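Filed under: Research Articles / Laboratory Practice and Sample Handling

3.2 Label legibility after frozen storage

Labels were assessed on removal from the freezer and again after the tubes had stood at room temperature for 31 minutes. The second reading was added after the pilot, in which several labels that could be read through frost became unreadable once the frost had melted and the surface had been touched. All readings were made under the same ceiling lights by two readers, who worked separately and did not see each other's sheets. A label was scored as legible only if both readers copied the full sample code without error. Partial codes were scored as failures, even where the missing character could have been worked out from the tube's place in the box.

Four kinds of marking were compared: handwriting in solvent-resistant ink directly on the tube wall, handwriting on paper tape, thermal-transfer print on the Husard polyester label, and thermal-transfer print on the Minami wraparound label. The two printed labels were produced on the same printer at the same heat setting. The wraparound label has a clear tail that covers the printed area when applied as the maker directs. In nine tubes the tail was applied short and left part of the code bare. These tubes were kept in the analysis, as errors of this kind are expected in daily use.

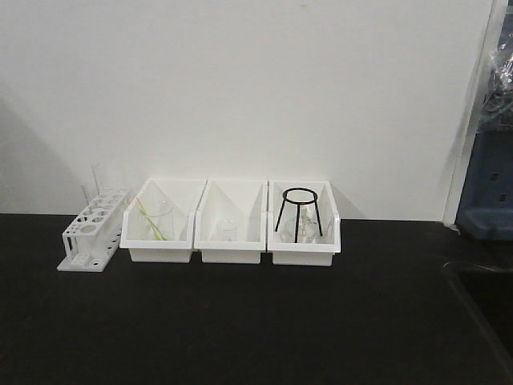
Of the 107 tubes that completed the full storage period, those with wraparound labels gave the fewest failures at both readings. The failures that did occur in this group were confined to tubes with a short tail. Polyester labels without a tail performed nearly as well at the first reading but lost ground at the second, mainly through lifting at the vertical edge. Lifting was more common on narrow tubes, where the label must bend more sharply to follow the wall. Once an edge had lifted, moisture entered beneath it and the label could be slid along the tube with light finger pressure.

Paper tape gave mixed results. The ink itself stayed readable in most cases, and the failures came from loss of the tape. Some of the lost pieces were later found at the bottom of the storage box, where they could be read but could no longer be matched to a tube. For the purposes of this study a detached label was treated as illegible. Rothe's earlier scheme, used at the Inham site, counted such labels separately, so the failure rates reported there are lower for tape and should not be compared directly with ours.

Direct handwriting was the weakest of the four methods. Two patterns were seen. In the first, the ink rubbed away in a band at the height where the tube is normally held. In the second, the ink stayed in place but the characters had been ambiguous from the start, most often a 1 written like a 7 or a 5 written like an S. The second pattern has nothing to do with cold storage and would have been found at any temperature. Removing these tubes narrows the gap between direct handwriting and paper tape but does not change the order of the methods.

3.3 Effect of alcohol wiping

A separate set of 70 tubes was wiped once with a cloth wetted with 70 percent ethanol before the second reading. Wiping had no measurable effect on the wraparound labels. It removed direct handwriting from tubes marked less than an hour before freezing, which suggests that drying time matters more than the choice of pen. The Zastix pen, sold for use on glass, was tested on a few tubes only and is left out of the comparison.

Agreement between the two readers was high for printed labels and lower for handwriting. Where they disagreed, a third reading was made by R. Kasten, who had no part in the labeling. The third reading was used to describe the cause of the disagreement and did not alter the score. Most disagreements concerned a single character near the end of the code, where the writer had run short of space and reduced the letter size. A shorter code would probably have removed many of these cases. Code length was fixed by the existing sample register and could not be varied within the present design.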